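Minutes, Bimcombe Allotment and Garden Society, October

Present: Meenakshi Pisharody (chair), Dagim Adugna, Hiwot Zeleke, Ruaridh Cruickshank, Mesfin Ejigu (minutes, again).

Start: 7.10, the 7.00 start having been used for finding the key.

**1. Last month's minutes**

Agreed, after Ruaridh asked for "shouted" to be changed to "said". Hiwot remembered shouting. Changed to "said loudly".

**2. Water**

The bill from Waklow Water is £525. We had set aside £500. Dagim thinks the difference is the tap by the lower gate, which drips all night and has done since the spring. Ruaridh fixed it in June and would like it noted that it was a good repair at the time. Meenakshi asked whether it was still a repair if the tap drips. There was some discussion of what a washer can be expected to do.

- Dagim to buy a new tap and fit it.
- Ruaridh to be told when, so that he can be elsewhere.

Hosepipes: the rule is still no hoses left running unattended. Sitting in a shed with the door shut does not count as attending.

**3. Plot 5**

Plot 5 has not been dug this year. The holder has written to say it is being managed for wildlife. The neighbours on plot 4 have written to say that the wildlife is bindweed and it has now come to live with them. Both letters were read out, the second one in parts.

Hiwot proposed a polite letter giving until the end of the winter. Ruaridh proposed a less polite one. The polite one was carried, on the understanding that Ruaridh does not deliver it.

**4. Compost**

The left-hand bay is for green waste and the right-hand bay is for manure. Both bays currently hold a sofa cushion. No one present could help with this. Mesfin to take the cushions to the tip, there being no other offers in the time allowed, which seemed to him short.

Manure from Skullow Farm is coming in November and will be tipped by the top gate. Members are asked to bring their own barrows and to take a fair share. A fair share was defined last year and the definition has been lost.

**5. Autumn show**

Takings were up and so were complaints. The judge placed Dagim's leeks second and Dagim accepts this. He spoke about accepting it for quite a while.

The onion class had two entries that several members thought were shop-bought. Meenakshi ruled that without a receipt we must assume the best. Next year, onions to be shown with the roots on.

**6. Newsletter**

Hiwot has the autumn issue nearly laid out. Page two is short of plants.

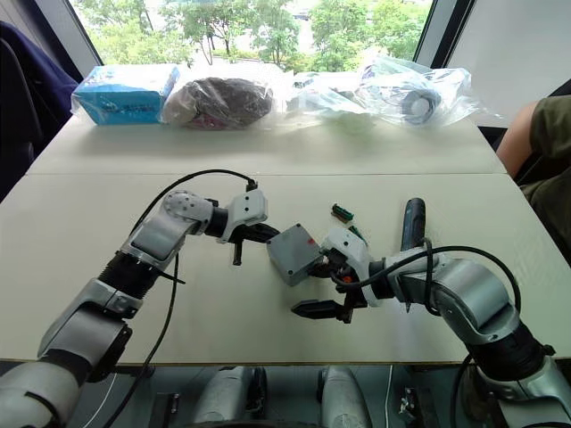
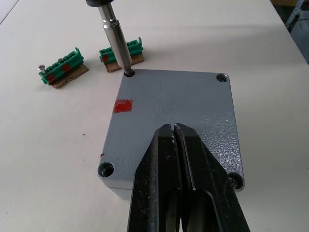
Ruaridh thought members would sooner read about the tap, provided it was put fairly, and offered to write the piece himself. Meenakshi said she would want to see it first. He replied that he had nothing to hide, and that anyone who could find a better washer in Bimcombe was welcome to try.

**7. Any other business**

The Nigatu seed catalogue has arrived and is doing the rounds. Please do not cut things out of it.

Closed at 8.50. Key returned to the hook.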